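Ticket 210: Card collection, lamination bubbling and curled edges
Opened by: Torben Bauerfeind
Category: Paper goods / storage
Status: Closed, with one item left open
Opened: April 2023

Reported problem

Flat paper items kept in a Hornico pocket album have started to curl along the long edge. Some also show cloudy patches on the printed side. The collection is mixed: printed photo cards, greeting cards, die-cut sticker cards on backing paper and a few folded leaflets. All had been in the same album since the previous August. The album was stored upright on a shelf above a radiator in the spare bedroom.

Steps already tried by the reporter before opening the ticket:
- Album laid flat under a stack of books for 2 days. Curl reduced, came back after the books were removed.
- Worst card wiped with a dry cloth. No change to the cloudy patch.
- Pockets turned so the opening faces the spine. No change.

Entry 1

Asked for the storage position, the pocket type and whether different kinds of card share a pocket. Reporter confirms up to 9 items in one pocket, front and back, in no fixed order. Sticker cards and glossy cards are in direct contact. Pocket material is soft, slightly tacky to the touch and smells of new shower curtain. The label inside the cover gives no material.

Probable causes at this point: heat from below, overfilled pockets, and plasticiser moving out of the soft pocket on to the gloss. The first two account for the curl. The third would account for the clouding.

Entry 2

Advised taking everything out of the album and sorting on a soft surface. A bare desk top is not suitable, as glossy cards pick up fine scratches when they are slid across it. A clean fleece blanket or a folded towel will do, provided it has been shaken out first. Lint on the adhesive edge of a sticker card cannot be removed without lifting the print.

Hold bundles by the edges and keep pressure low. If two items resist being parted, leave them together and note which ones they are. 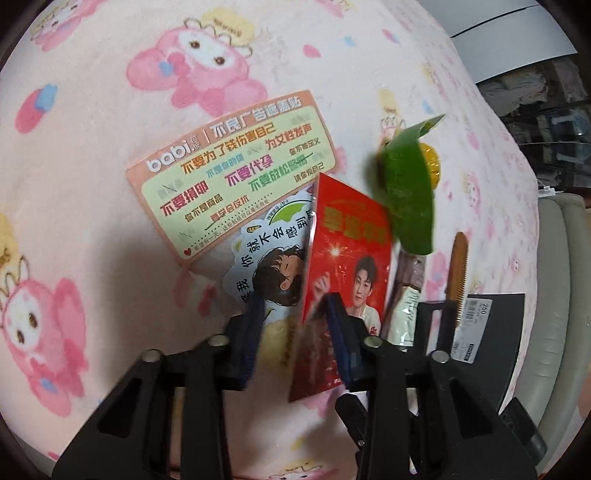 Sorting was completed in one evening. Three groups were used: gloss, matt and anything with adhesive. Reporter found one stuck pair, a sticker card and a glossy card, joined at a corner. The pair was left alone as instructed. No tearing on any other item. The curl is confined to the gloss group and always runs towards the printed side.

Entry 3

Curl towards the printed side fits a card whose paper back has taken up moisture while the coated front has not, or whose front has shrunk slightly with heat. The method is the same for both. Each gloss card goes between two sheets of plain uncoated paper, printed side down, with a flat board on top. Weight should be even across the whole board. Books of different sizes leave a ridge, which explains the poor result of the first attempt.

Leave for 8 days without checking. Room temperature, away from the radiator and the outside wall.

Sticker cards are not to be pressed. Store them loose in a shallow box with a sheet of baking paper between each one.

Entry 4

Reporter lifted the board early to look at one card, then put it back. Clock restarted.

Entry 5

Pressing complete. Gloss group now lies flat on a table, apart from one card with a slight lift at the top left corner. Acceptable. Cloudy patches unchanged on two cards. These are in the surface coating and will not press out. Solvents and eraser blocks not recommended.

Stuck pair: reporter asked about freezing. It can work on some adhesives, but condensation on thawing is a risk to the uncoated card. Not advised until a spare of the same kind has been tested.

Entry 6

Replacement storage agreed. Hornico album withdrawn from use. Gloss and matt cards moved to rigid polypropylene sleeves (Gerlach, side opening), one card per sleeve, sleeves standing in a Daler box with a spacer card at each end so that they cannot lean. Box moved to the wardrobe shelf. Folded leaflets are stored flat in the lid.

Reporter notes that the sleeves are a tight fit on the taller cards. Slit the short edge if required. Do not trim the cards.

Resolution

Curl: fixed. Cause was heat and overfilled pockets.
Clouding: permanent on two cards, no further spread seen.
Stuck pair: open. Carried over to a separate ticket once a test card has arrived from the Dokthorpe shop.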